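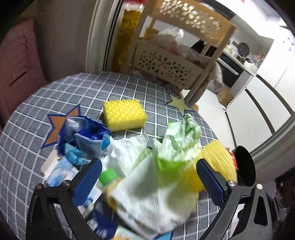 I've stayed in a fair few hotels the night before a race, and I've come to the view that most places selling a "runner's package" have never met a runner. I say this with love! I like hotels. I like tiny kettles and I like not making the bed. But the package I paid for in Murnus in June has been bothering me all summer, so let me get it off my chest.

It was the half marathon, my third, and the deal at the Brutard looked lovely on the website. Two nights, late checkout, "athlete's breakfast", a welcome bag, 475 for the pair of us. The same room the weekend before was going for 120 a night (I looked, of course I looked). So what does the extra 235 buy you?

Well, the athlete's breakfast started at seven. The race started at eight. Anyone who has tried to run on scrambled eggs they swallowed forty minutes ago will know why I ended up sitting on the edge of the bath at half past five with a squashed banana and a sachet of porridge made with kettle water. The welcome bag had a pen in it, and a voucher for a massage on the Monday, by which time we'd gone home. The late checkout was real, I'll give them that, and I stood in that shower for ages.

My friend Uliana Horobets did the same race and stayed at the Koval, a guest house up behind the station with no package at all. She asked the evening before if she could have some toast early, and the owner left out bread, honey, a toaster and a flask of coffee on the landing. That was it. She paid the normal rate and slept like a log, and I've heard about that honey every week since.

Now, I do understand that a race weekend is when a small town earns its money. There were 3,112 finishers this year, and most of us brought somebody along to hold the coats. Put the prices up if you must, I'll grumble and pay. What gets me is charging for the word "runner" and then carrying on exactly as you would for a wedding party, disco included. (There was a disco. It went on until one.)

All I want is breakfast from five, quiet after ten and somewhere to leave my bag if I can't have the room till the afternoon. A late checkout for everyone would be nice too. You could print that on a postcard and I'd book it before I'd even looked at the photos.

I've put my name down for Dillia next spring and I've already rung two hotels to ask what time the toaster goes on. One of them laughed, and the other said "when do you need it?", so I've booked that one.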